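Escola Zarnari abre inscrições para formação em astrologia horária e anuncia arquivo de consultas

Comunicado de imprensa
8 de novembro de 2024

A Escola Zarnari de Estudos Astrológicos abriu as inscrições para a segunda edição da formação em astrologia horária, que começa em abril e terá 40 vagas. O curso é dado em português, com três módulos e uma prova prática de leitura no final. A escola anuncia também a abertura ao público do arquivo Prurkemance, com 2.294 consultas horárias catalogadas.

A astrologia horária trabalha com o mapa levantado para o momento em que uma pergunta é feita e compreendida pelo astrólogo. Não usa o mapa de nascimento do consulente, embora alguns praticantes o consultem como complemento. As perguntas tratam de assuntos delimitados: um objeto perdido, a compra de uma casa, uma proposta de trabalho, o regresso de alguém.

A formação é coordenada por Bláthnaid Hegarty, que ensina horária na escola desde a abertura e traduziu para uso interno boa parte dos textos de estudo. "Muitos alunos chegam com anos de prática em mapa natal e têm dificuldade em responder a uma pergunta com sim ou não. A primeira parte do curso é quase toda sobre isso: escolher os significadores, ver se há aspeto entre eles e dizer o que o mapa diz", explica a coordenadora.

O primeiro módulo trata das casas, das dignidades essenciais e acidentais e das considerações antes do juízo, entre elas o ascendente nos primeiros ou nos últimos graus de um signo e a Lua fora de curso. O segundo é dedicado à perfeição do assunto, com a translação e a coleção de luz, a proibição e a refranação. O terceiro ocupa-se do cálculo do tempo e das perguntas sobre objetos e pessoas desaparecidas, e inclui sessões de leitura supervisionada. 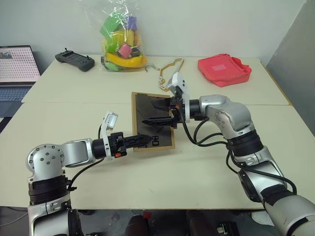

Arquivo Prurkemance

O arquivo reúne consultas feitas por astrólogos ligados à escola e cedidas com autorização dos consulentes. Os nomes e as moradas foram retirados. Cada ficha contém a pergunta tal como foi formulada, a hora e o local do mapa, o juízo do astrólogo e, quando existe, o desfecho comunicado mais tarde.

Das fichas catalogadas, 652 têm desfecho registado. As restantes ficam disponíveis para estudo, com indicação de que o resultado não é conhecido. A consulta faz-se por casa, por planeta significador ou por tipo de pergunta.

Bautista Herrera, responsável pelo arquivo, afirma que as leituras erradas foram mantidas. "Quando o juízo falhou, a ficha diz que falhou. Alguns colegas preferiam deixar esses casos de fora, e falámos bastante sobre o assunto. Para quem está a aprender, são dos mapas mais úteis que temos."

O acesso é gratuito na sala de leitura da escola, mediante marcação. Os alunos inscritos na formação poderão também consultar as fichas à distância durante o curso. Não é permitida a reprodução de fichas completas sem autorização escrita.

Manual e textos de apoio

Os participantes recebem o manual "Perguntas e Juízos", publicado pela editora Holmgren, com os exercícios dos três módulos e um glossário dos termos tradicionais. O livro estará também à venda em separado. Os cálculos são feitos à mão nas primeiras sessões e, a partir do segundo módulo, com o programa Zarar, cuja licença para o período do curso está incluída na inscrição.

A escola usa o sistema de casas de Regiomontano e os sete planetas tradicionais. Urano, Neptuno e Plutão não entram no juízo, mas são discutidos numa sessão do último módulo.

Condições de inscrição

É necessário saber ler um mapa astral e conhecer os signos, as casas e os aspetos principais. Quem não tiver formação anterior pode fazer uma entrevista de admissão. As candidaturas são analisadas por ordem de chegada e o pagamento pode ser dividido em até 3 prestações. Os antigos alunos da Zarnari têm desconto na propina.

O certificado é entregue a quem frequentar os três módulos e passar na prova prática, que consiste no juízo escrito de mapas não estudados nas aulas. Quem não passar pode repetir a prova na edição seguinte, sem nova inscrição.

Os pedidos de informação, as marcações para a sala de leitura e os pedidos de entrevista com os responsáveis devem ser dirigidos à secretaria da escola.

Sobre a Escola Zarnari

A Escola Zarnari de Estudos Astrológicos dedica-se ao ensino da astrologia tradicional, com cursos de astrologia natal, horária e eletiva. Organiza ainda grupos de leitura de textos antigos, abertos a alunos e a pessoas de fora.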